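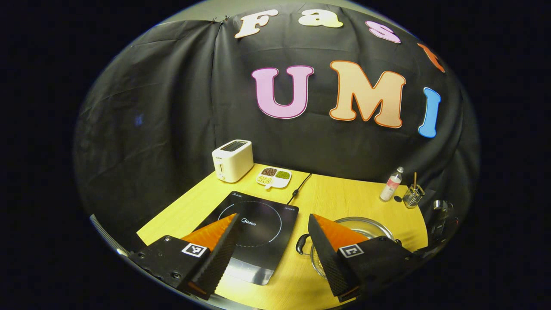

Figure 4. Gripper over the cooktop, both finger markers in view.

4.2 Checking the fingers before a session

The Nora checklist passes almost any gripper. Do these steps anyway.

1. Look at both orange pads from the front. The black ribbed faces should point at each other.
2. Try the two screws on the left mounting block. Venter claims they hold for 175 sessions. We have yet to see it.
3. Wipe the square marker on each finger with a dry cloth.
4. Open and close the gripper 80 times, then repeat step 2.

Note: A "good" marker score of 97 tells you very little about the pads. Trust your eyes first.

Caution: Keep the pads off the cooktop glass while it is hot. The "heat safe" line in the old manual was never tested by us.

Report loose blocks to Palesa Rampersad.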